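Can a machine put away my screws yet?

My brother-in-law Pongsak asked me this at dinner in December, half as a joke. He has a small repair shop and he loses one evening every week to sorting little parts into little drawers. He would pay good money to give this job away.

I told him I think the answer is still no, but a more interesting no than some years ago.
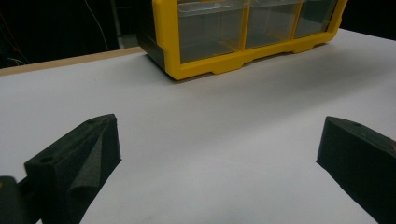 Everybody talks about folding shirts. For me a drawer is a better test. It looks like nothing, a child of three can open it. But you must pull it straight. If you pull a bit to one side it gets stuck, and then you pull harder, and then the whole cabinet comes toward you. A person feels this in the fingers and corrects before thinking. 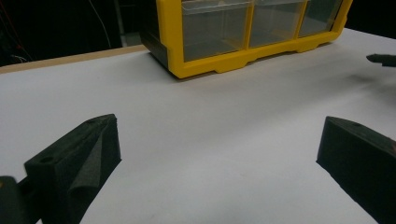 Then there is the question of when to stop. Many small drawers have no real stop at the end. Pull two centimeters too much and you have 200 washers on the floor — I did it myself last Wednesday, with two good hands and my glasses on.
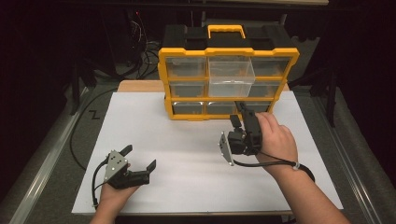 Nine drawers, with the top middle one pulled partway out.

Estela, a reader who works in a warehouse, wrote to me that she does not care about speed. If the machine needs all night for 160 parts, fine, she is sleeping anyway. What she cannot accept is one part in the wrong drawer, for then she has to check all of them.

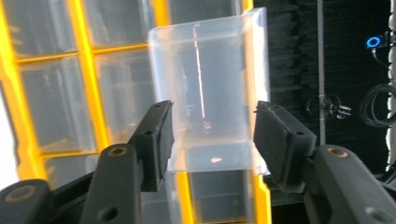 I agree with her. Clear plastic makes it harder still, as it is difficult for a camera to see where the wall ends. My own eyes also have trouble with it in the evening.

So Pongsak keeps his sorting evening for now. I offered to help him with it, and he said he would rather wait for the robot.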